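Home | Forums | New Posts | Log In
Filed under: Storage & Shelving > White Furniture, Regrets Of

**shelf paint yellowing - repaint or live with it?**

kershawkid
Second white bookcase in this house to go the color of weak tea. I used Tredard satin, two coats, as the can told me to. My wife says it's "creamy." My wife also says the dog is "big boned." Is there a white that stays white, or do I just buy the factory finished kind and shut up?

beryl_nuttall
Buy the factory finished kind. I painted mine in July, in a closed garage, and could smell it until Christmas. My sister's went up on a Sunday and she was loading it by dinner.

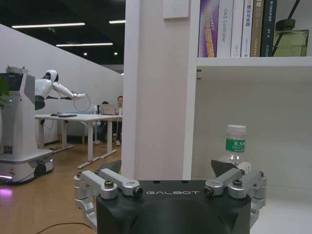
Green-label bottle by the white shelf. Use a coaster, people.

lidus_lou
Disagree with Beryl, respectfully, as usual. Factory white is fine until you chip it, and then you own a chipped thing forever. Paint you can touch up. Oil-based yellows in a dark room, so go water-based and leave the blinds open.

beryl_nuttall
I have owned a chipped thing for 43 years, Lou. We get along.

ruddalfie
The finish isn't what goes first anyway, it's the boards. Books are heavy and everyone forgets. Pack them tight at one end, near the upright, and keep the light stuff toward the middle.

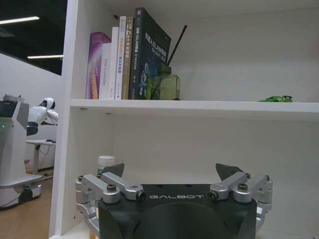
Books at the left end, upright and snug

kershawkid
Alfie, I have 784 paperbacks. There is no light stuff.

ruddalfie
Then you have a paint problem and a book problem - different forum for the second one.

lidus_lou
Cushions on the top shelf. Plant, picture, done. Looks like you meant it, and the weight stays down low where it belongs.
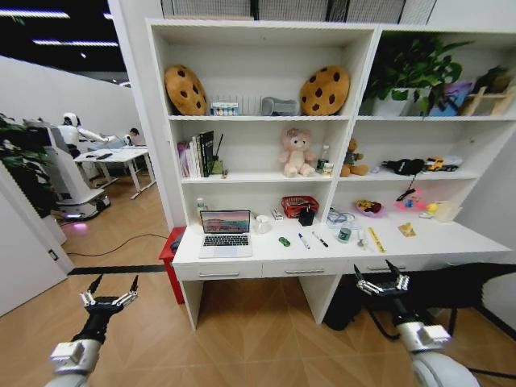
And before Beryl starts, yes, plants get watered, so put a saucer under the pot. I lost a perfectly good Ronine cabinet to a fern.

beryl_nuttall
I wasn't going to say a word. Poor fern.

kershawkid
OK, water-based it is. Sanding tonight. The dog is supervising.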